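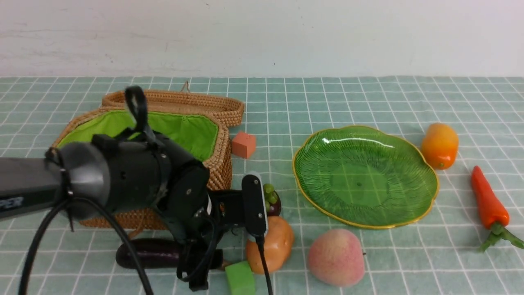

Finlay Jardine wrote in to say the old install page skipped the step where you pick a toolchain version, and that he lost an evening to it. Fair enough, Finlay! I've redone the whole section, so if you bookmarked the old one, use this instead.

Section 2: Installing Stunow and building your first project

Stunow is the little build tool I wrote to go with the Vovon compiler. I use it every day, and I've tried to keep the set-up short. You'll need a terminal, a text editor and 300 MB of free disk space (most of that is the standard library docs, which you can skip with the --no-docs flag if you're tight on room).

1. Download the archive for your system from the releases page and unpack it wherever you keep your tools. I put mine in a folder called tools in my home directory, but I'm not fussy.

2. Add the bin folder inside it to your PATH. Close the terminal and open a new one.

3. Type stunow version. You should get a version number back. If you get "command not found" instead, go back to step 2 and check for a typo in the path. I still make that one myself.

4. Type stunow toolchain list, then stunow toolchain use followed by the version you want. (This is Finlay's missing step.) Go with the newest one marked stable.

Caution: don't run any of these as root. Stunow will happily write its cache with root's permissions and then complain about it the next time you build as yourself.
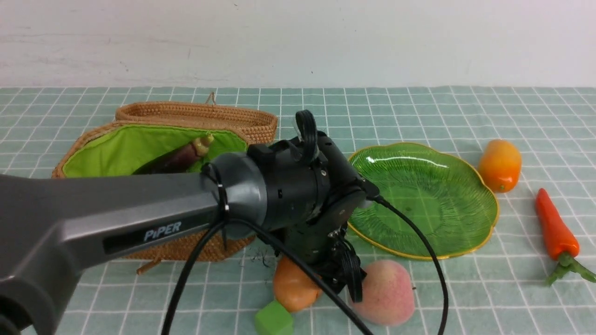
Fig. 2: Arm over the checked tablecloth.

5. Make a new project with stunow new hello. You get a folder with a main file, a settings file called stunow.conf and an empty tests folder.

6. Go into the folder and type stunow run. The first build is slow, as it compiles the standard library too. After that it only rebuilds what you changed, and I love how quick that feels!

Note: if you're moving a project over from Wultach, the settings file won't carry across. Run stunow import in the old project folder and it'll write you a new one. It leaves the old file alone, so you can compare the two side by side. Check the dependency section by hand, especially if you had anything pinned to a branch.

Setting the number of workers

Stunow builds with 8 workers unless you tell it otherwise. That's fine on my desktop, but my old laptop gets pretty grumpy, so there I open stunow.conf and change the workers line to 5.

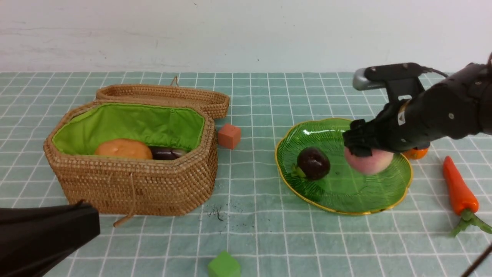 You can also set it for a single build with the --workers flag, and the flag wins over the file. Lewis Geddes asked whether the two get added together. They don't, it's one or the other.

Caution: save stunow.conf as plain UTF-8. Some editors sneak a byte order mark in at the top, and then you'll see error 210 ("unexpected character on line 1"), even though line 1 looks perfectly fine. Save it again without the mark and the error goes away.

To clear everything and start over, type stunow clean --all from the project folder. Your source files stay put. Package sources are covered in Section 3, along with the Buchanan mirror settings.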